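8 October 2020

Second read of the Cullusero teaching award packet. Writing this down before I talk to anyone, so I can't pretend later that I thought something else.

What we were asked: is the scoring behind the award sound enough that Drornton should use it to choose which teachers get the paid leave next year. Deadline for our opinion isn't set. My opinion so far is no, or at least not yet.

The basics, copied from the packet so I stop looking them up. 104 nominations. 66 complete files after the essay and the letters came in. 17 finalists. Each file got read by two readers, scored on a five-point scale in four areas. Finalists also had a classroom visit. The essay has a limit of 500 words.

First problem. The drop from nominations to complete files is large and the packet treats it as housekeeping. Who didn't finish? If it's mostly people with five classes a day and no free period, then the award is partly measuring who has time to write. I asked for the school and grade level of the incomplete ones. Got back a list with school only. Grade level "not kept." Fine, but then don't claim in the cover letter that the pool "reflects the full range of classrooms."

Second problem. Reader agreement. They report that the two readers were within one point of each other on nearly every file. On a five-point scale where almost nobody gives a one or a two, being within one point is not much of an achievement. I took the score sheet and shuffled the second reader's column at random, then checked the same thing. Agreement went down, but by less than I'd want if I were the one signing the cover letter. Did it five more times, same story each time. Saved the sheet in the Flotbridge folder under "shuffle."

Exact matches would be a better test. Haven't run those by area yet, only on the totals, and the totals look weak. To do.

Third, the letters. Every finalist file has at least one letter from a former student, and they are lovely. I read nine in a row and wanted to give all nine teachers a prize. That is what worries me. The rubric says letters count toward "impact on learners," but it doesn't say how, and both readers told us they "took them into account." Taken into account how much? A teacher of six-year-olds is not going to get a letter like the ones the high school people get. Parents write for them, and parents write about kindness and phone calls home.

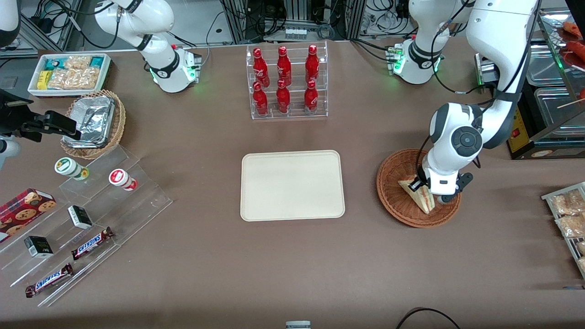 Fourth, the visits. One visit per finalist, announced ahead, one observer. I've sat in on enough announced visits to know what they look like. The observer form has a box for "typical lesson? yes/no" and it is marked yes on every form. How would the observer know? Suggest we leave the visit scores out of anything we do and say so plainly.

To be fair to them, a few things are better than I expected:

– Readers didn't see each other's scores. Checked the time stamps and it holds up.
– Files from a reader's own school were swapped out. Two slips, both caught by them, both written down.
– The Mockus grade-book data wasn't used. Good, it's a mess before March and I wouldn't trust any growth number built on it.

Tried a quick look at essay length against score. Longer essays score higher, up to the limit. Could mean that people with more to say are better teachers. Could mean readers like a full page. Can't separate those with what we have, and I don't want that plot going around without a note on it.

What would change my mind: a third reader on a random set of files, with the letters taken out. If the order near the cutoff stays about the same, I'll drop most of this. If it moves a lot, then the line between finalist and not is mostly luck, and Drornton should hear that before leave money is tied to it.

Still open:
– exact matches by area
– ask again about grade level, maybe it's on the paper nomination forms
– which version of the rubric did the readers have? The packet has two and the wording for area three is different
– find out if past winners could be nominated again. I see one name that looks familiar from the old list, need to check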